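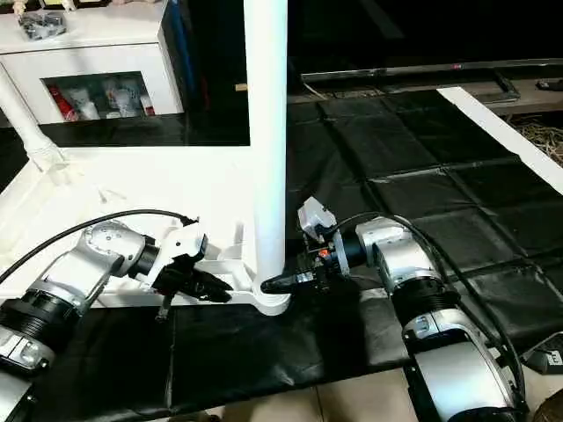 Why Does Bread Have Holes?
For readers from 7 years old

Take a slice of bread and look at it close to a window. It is full of holes. Some are very small, and some are so big that the jam falls through to your plate. Who made these holes? The baker did not make them with a finger or a fork. They were made by something alive, and it is too small for your eyes.

Its name is yeast. Yeast belongs to the same big family as mushrooms. One single yeast is only one cell, and you need a microscope to see it. In the shop, yeast is sold as little brown grains or as a soft block which smells a bit like beer. The dry grains are sleeping. They can sleep for many months in the cupboard, and they wake up when they get warm water.

What does yeast eat?

Yeast likes sugar. You may say: but my father puts no sugar in his bread! This is true for many breads. Flour has starch inside, and in the wet dough a part of the starch is changed into sugar. So the yeast finds its dinner anyway.

When yeast eats, it lets out a gas. The gas is called carbon dioxide. You know it already, it makes the bubbles in lemonade, and you also breathe it out.

Why does the gas not fly away?

Flour from wheat has proteins. When you mix flour with water and push it and pull it, these proteins join together and make a stretchy net. The net is called gluten. The gas is caught in it, like air in thousands of tiny balloons, and the dough grows.

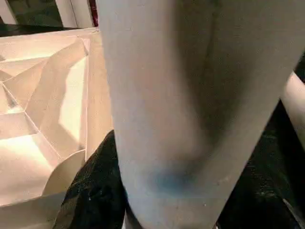

In the oven the bubbles become bigger still, because warm gas needs more room. Then the heat gets too strong for the yeast and it dies. The dough around the bubbles becomes firm, the gas goes out little by little, and the holes stay.

Try it with a bottle

Ask an adult to help you with the warm water. You need a small empty bottle, a balloon, one packet of dry yeast and a spoon of sugar. Fill the bottle one third with warm water, not hot. Put in the sugar and the yeast and turn the bottle gently. Pull the balloon over the top and wait. Look again after 16 minutes, and then after one hour. Write down what the balloon does.

You can do it a second time with cold water and compare the two.

A word to keep: fermentation. It means the work of the yeast when it changes sugar into gas and other things.

Text: Trinh Ninh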